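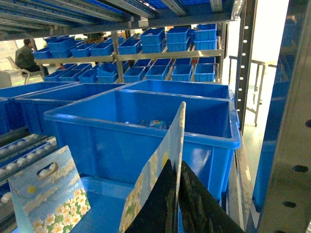

LIRSTEAD, June

Speaker notes -- small suppliers and the big carmakers
1 min read

Morning, all. I buy parts for a living, so no crystal ball from me.

Start with the Holovko and Osier tie-up. We sell brackets to both, and they pay very differently: Osier in 30 days, Holovko in up to 70. Guess which one I hope wins!

(Pause. Ask who else sells to both.)

Then the Fliltetti plant -- 200 jobs, one paint line, 3 bidders. I'd watch the paint line. Whoever gets it sets the price for the rest of us.

Skip the tariff slide if we're running late. Leave 10 minutes for questions, and mention the parking tickets need stamping at the desk.

Print | E-mail this page
Contact us | © Lirstead Motor Trade Forum | Back to top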